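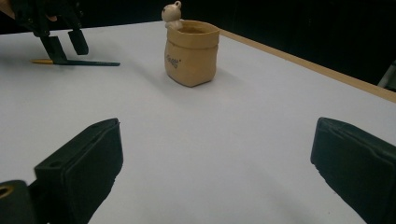

*Trallus bag pot with bear, in beige*

A small container shaped like a crumpled paper bag, with a folded-over rim and a little white bear peeking over the edge. The creases are moulded in, so the pot keeps its shape. There is small dark printing on the front.

Use it for pens, clips or hair ties – it is open at the top and has no lid. Please don't lift it by the bear.

**Details**

- Maker: Gramia
- Range: Trallus
- Height: 94 mm
- Stock code: 1275-B
- Sold singly, or in cartons of 10

Wipe with a damp cloth. Not for food, and not suitable for the dishwasher.

Trade orders go through Balogun and leave the warehouse in December. Shops already stocking the Trellico desk trays can add this pot to the same order – use the code given here, as the old catalogue number no longer works.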